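THE EMPTY BOWL
Speaker notes, Sumeya Lencho
Benholm Winter Talks, Dec 21, 2019

Slot is 27 minutes including questions. Water on the lectern, phone off. Wait for the coats to settle.

Open with the bowl. Say nothing for a moment and let them look at it. Then: "I'd like to talk to you about a wooden bowl with nothing in it."

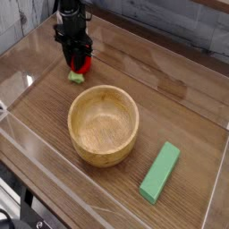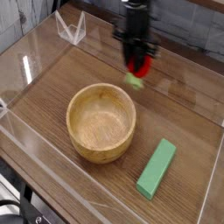
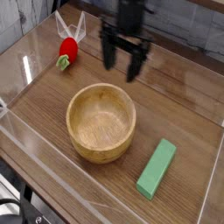

Ask who has a bowl at home. Hands. Ask who knows what's in it. Fewer hands, some nervous laughing. Ask who bought it to put fruit in. Pause here, people like to confess.

Mine: I bought a bowl for lemons. Lemons lived in it for a week. By March it held two dead batteries, a foreign coin, the key to a bike I'd sold, and an instruction sheet for a lamp. I read the sheet. I still don't know which lamp.

First point. A bowl is a very polite piece of furniture. A drawer has to be opened, and you feel a little guilt in the wrist. A shelf shows you up in front of guests. A bowl just sits there with its top off and takes whatever you hand it. (Mime dropping keys. Do NOT use real keys, see last year.)

Second point, the small soft things. If you live with a child you will know the category. Plush vegetables. Bits of foam in a color somebody in an office calls mint. They have no home because they were never really acquired, they came in with something else. Ask Zewditu Admasu to stand up if she's there. She runs the toy library and has a box labeled PRODUCE, SOFT. Best label I've ever seen. She will deny it's funny.

Question to put to the room: does a plush radish go with the toys or with the kitchen things? Let them argue. Two minutes, no more. If the kitchen side wins, move on quickly.

Third point is the Fornby story. I went to Fornby for a container to put things in so that the bowl could be a bowl again. Came home with 7 containers. Each one now has something in it that used to be in the bowl, and the bowl is full. Sip of water.

Then I tried the Väisänen method, from a booklet my sister-in-law swears by. You empty the bowl every night, all 366 nights of next year, leap day included, and put each thing back where it belongs. I started early to get ahead. Lasted four nights. The trouble was the phrase "where it belongs," which the booklet uses on every page and doesn't go into.

What I do now:
Bowl stays out, on the table, where I have to eat next to it.
Anything soft goes straight out of the bowl and sits beside it on the table until its owner collects it. This looks worse than it did before. Leave it.
Batteries never. I mean it about batteries.
Once a month, tip the whole thing onto a towel and be honest with yourself about the bike key.

Care, if asked (someone always asks, usually Malmö-trip people in the back row): wipe, dry it right away, a little food-grade mineral oil when the wood looks thirsty. Keep it out of the dishwasher. I have no opinion on beeswax and have learned not to form one in public.

If running long, cut the Väisänen part. If running short, tell the one about the lamp again with the ending.

Hall holds 80, so repeat every question into the microphone before answering it.

Chairs back against the wall afterward. Collect my bowl from the front table and check what people have put in it.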